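Ticket 909: Red top with white panel, pink creep and shedding thread
Opened: Aug 11, 2023
Status: Open again
Product: Renik color-block knit top, coral red and white, striped trim
Machine: Nendutano front loader, shared laundry, second floor

Reported problem

The white part of my top is on its way to becoming the pink part of my top. The label says the colors may be washed together, which I took as a promise. Since March I have washed it on its own, then with towels, then with other red things so it would have company. The white goes a bit rosier near the seams each time. There is also a loose thread at the red hem that gets longer whenever I stop looking at it.

First attempt

Cold wash, 800 spin, Bira color liquid, one cap. Top turned inside out. Result: the same pink, now on the inside as well. The thread had gained a small knot. I dried the top flat on the rack and told it to think about what it had done.

Second attempt

Dropped the spin and added two color catcher sheets. The sheets came out a cheerful salmon, so something is leaving the red fabric and the sheets are getting some of it. The trim stayed crisp, thin red stripes on white, no bleeding between them. That annoyed me more than anything else. If a stripe that narrow can keep its dye to itself, a whole red panel ought to manage.

Third attempt

Soaked the top in a basin with oxygen powder, cool water, 15 minutes, then rinsed until the water ran clear. The water took its time. I changed it, went away, made coffee, changed it again. Air dried overnight and checked the next day by the window, then again under the hall bulb, which makes everything look ill. By the window the pink at the neck seam had faded. Under the bulb I would not swear to anything.

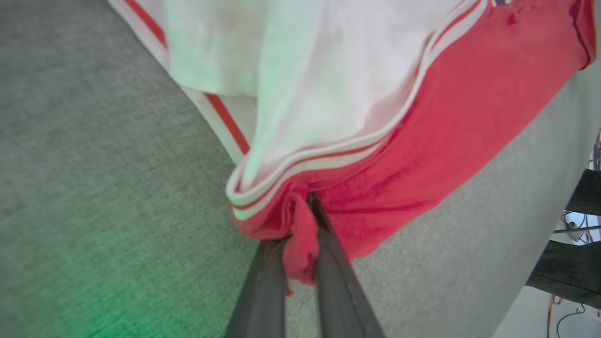 Reading time: 3 min

The loose thread is the tiny one at the very bottom of the crumpled red bit. The red side is a soft, slightly fuzzy knit, and I suspect fuzz is where the spare dye lives. The white looks faintly green in places here, a shade I had not had to worry about before. I'm going by the window check and logging the color as "white, mostly."

Support reply, pasted from email

Vik Garment Care suggested that I (a) stop using warm water, which I wasn't, (b) check that the drum is empty before loading, which I did, and (c) try their dye fixing rinse, which costs 780 in whatever points they use. I have nearly enough points for the sachet of lavender beads. They closed the ticket as "customer advised." I reopened it as "customer unimpressed."

Fourth attempt

No machine. Hand wash in the sink, cold, a small squirt of Bira, white side held up out of the water for as long as my arm lasted. Rolled in an old towel, then laid flat with a clean dishcloth between the layers so red could not touch white. This was the best result so far. The neck seam is no worse, and the dishcloth has one pink smear that I consider a fair trade.

The thread

Do not pull it. I know this because I have another top. Thread it on a needle, take it through to the wrong side, make two tiny stitches in the seam allowance and snip. I've written that down carefully and have not done any of it.

Current state

Wearable. Pink at the seams if you know where to look, and I will point it out to anyone who doesn't. Leaving this open until it has survived two more hand washes or until I buy something gray.

Comments (4)

sockdrawer_b
Dishcloth between the layers works for mine too. Use one you don't like.

Plumline
"May be washed together" means together with itself. I lost a pillowcase learning that.

tuesdaywash
Did you try the fixing rinse in the end? My points are about to expire and it's that or a peg bag.

rinsehold
Peg bag.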